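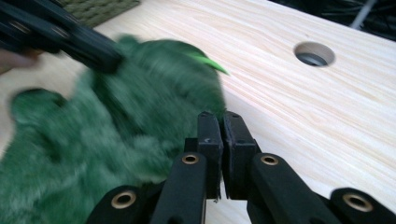
By the Luik Weekender, posted in Days Out

I'd been meaning to get to the Marnton mill open day for years, and this July I finally managed it. The mill sits on the river side of Trusberg, up a hill that is a lot steeper than the map lets on (wear real shoes!), and they only open the weaving floor to visitors twice a year. I got the 62 bus from the station and was at the gate a little before ten, which turned out to be smart, as the line was down to the bridge by eleven.

You start in the wool store, and the smell hits you before anything else – sheep, oil and old floorboards. Then it's up two flights to the looms. Our guide started up one of the old ones and wow, it's loud. They hand out foam earplugs at the door and I'd take them. She told us the place once had 433 people on the payroll, and there's a wall of old time cards by the stairs with some lovely handwriting on them. I could have stayed there an hour just reading names.

The dye house was my favorite part. They were doing greens that day, and I had no idea how many steps go into a proper dark one. Yellow first, then blue over it, then a long wait. The floor is slippery and the steam does terrible things to your hair, but I loved it.

Lunch was in the yard. The soup was fine, the bread was great, and the plum cake was gone by the time I got there. Seven dollars for the lot, so I can't complain. 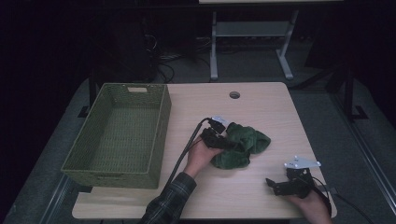

Dark green cloth beside a woven basket.

After lunch I did the mending class, run by a little outfit called Premance. It's two hours long and you need to book ahead, because it fills up fast. We learned to darn a hole on a scrap and then had a go on something of our own. I'd brought a sweater with a bad elbow, and it now has a slightly lumpy but very solid elbow.

The shop is by the exit, of course. Blankets are pricey, but there's a remnant bin under the stairs that most people walked right past. I came home with a piece of gray herringbone big enough for a cushion, and I still need to buy the zipper.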